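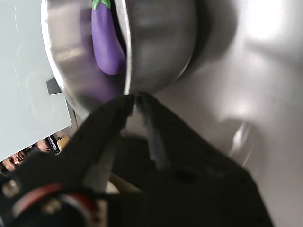 Stevico stainless steel mixing bowl: a long-overdue review

14 comments | 150 shares

I put off replacing my old ceramic bowl for years, mostly out of loyalty (it was my aunt's, and it weighed as much as a small dog!). When the chip on the rim finally started catching my dish towels I gave in and ordered the Stevico, which was $30 with shipping, and I've been making bread, slaw and far too much potato salad in it since April.

First, the good part. It's light enough to hold in one arm while I scrape out batter with the other, and the rim is smooth all the way around, so it's comfortable even with wet hands. Bread dough rises in it just fine, though I do set it near the stove, as steel gets chilly in my kitchen. It goes in the dishwasher and comes out looking nice, apart from a few water spots that I've decided to live with. 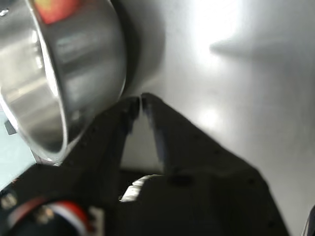

A steel bowl with something red and orange inside.

Now for my grumbles. There's no lid, and the one sold separately wasn't in stock either time I looked. It also slides on a slick counter when you whisk hard, so I keep a damp cloth under it. My friend at work swears by her Tetmont, which has a rubber base, but she paid a good bit more and hers won't nest with anything.

Would I buy it again? Yes, and I've already ordered 2 more for my sister's new place.

Bushra Bhutto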